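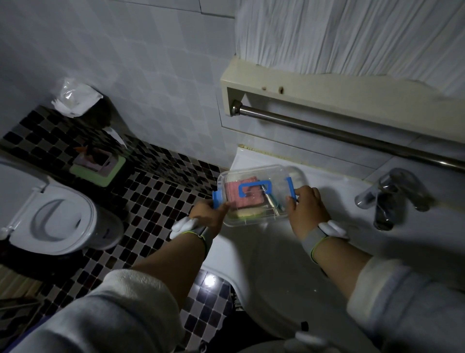

*Doolan carry box, handle folded, both side latches in view.*

**Doolan clear storage box with handle**

Bought in October to keep bathroom sponges off the sink. Mine has no divider, so sponges stack and the slim items go in diagonally. The clear walls do their job – I can tell pink from yellow-green without opening the lid.

The blue side latches need firm thumb pressure. After 11 weeks of daily use one has loosened slightly but still holds. The handle folds flat against the lid, so a second box stacks on top. Loaded weight on my kitchen scale: 725 g.

No vents. Wring sponges out first or the lid fogs overnight. I drilled 4 small holes in mine.

Adequate for the price.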